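Folding Day at the Undow Rooms

September 28, 2022

Every year when the evenings start drawing in, we get the big table out and go through the clothes that have piled up over the summer, and every year I promise myself I'll write it up properly and then I don't. So this time I've sat down with a pot of tea and done it while it's all still fresh in my mind. Pictures from other people will be added to the gallery as they reach me (Malte Lammers, I am looking at you!).

Most of what came in was T-shirts. It always is. Melaniia Romaniuk had put a notice up in August asking for plain, clean, everyday clothes in any size, and people were so generous that the hall cupboard wouldn't shut for weeks. We stopped keeping a tally after 100 and just got on with it, which I think was the right decision, as the tally sheet had gone missing under a heap of cardigans by then anyway.

I do love a plain grey T-shirt. It goes with everything, it doesn't mind being slept in, and it can go to almost anybody who needs one. The only trouble is the creases — soft knitted cotton seems to collect them if you so much as look away — and Asabe Oyelaran and I had a long and very friendly disagreement over whether they should be ironed before folding. She says always. I say smooth it flat with your hands, pull gently at the shoulder and the hem, and let the weight of the pile do the rest. 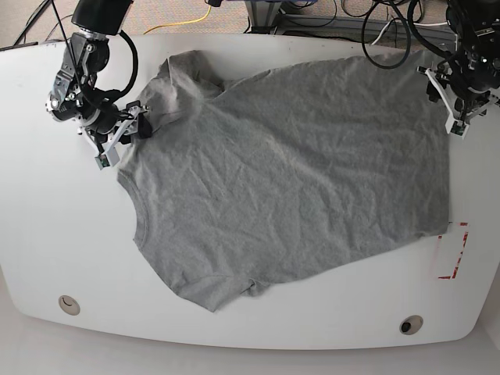
Hiếu Lò was on my side about the ironing, I'm pleased to report, though he folds his in thirds and I have always folded mine in half, sleeves in first. We settled on his way in the end because the shirts stand up so nicely in the crates. If you have never seen a whole crate of T-shirts standing on their edges like books on a shelf, I can recommend it very warmly.

Tài Võ looked after the labels and wrote every one by hand, in capitals, with the size first and the colour after. The children's things are going to Wutach and the rest will stay here until the winter sale. Anything with a hole or a missing button has gone in the mending basket, and if you are handy with a needle we would be so glad of your company.

There are still 2 crates of jumpers to sort, and a bag of odd socks that I'm afraid I have pushed to the back of the cupboard again. Do come and help if you have a free hour, and bring a cushion, as the chairs are rather hard.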